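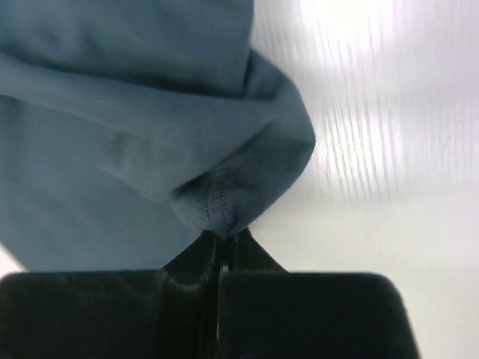

Blue-gray cloth on a pale surface, October

Hi Renata, quick one from the Clinville sorting room before the quarter gets away from me!

We had 507 garments in from the Susham drop-off this month, and 200 of those are folded, bagged and ready to go out. The rest are sorted by size but still waiting their turn (shirts are slow, I'll admit it, and I'm fussy about creases). Edmund reworked the shelving on Monday so kids' sizes finally have their own spot, and I can reach the adult mediums without a stool.

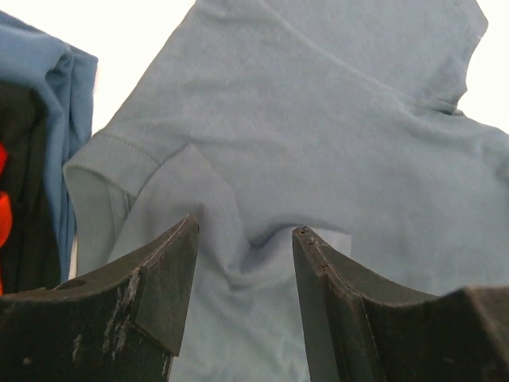
T-shirts are still the biggest part of what comes in, and I've changed how we check them. We used to look at the front and back and call it done, but the hems are where old shirts give up first, so now we start at the sleeves. On a plain one like the dusty blue cotton tee, the stitching along the cuff is easy to follow, and I've been using that kind to show new folks what to look for. Rejects so far: 14, all gone to the rag bin.

Spending is on track. I still owe you the receipt for the 22 storage bins, sorry! It's in my other bag. Next up is the coat pile, which has taken over the back corner.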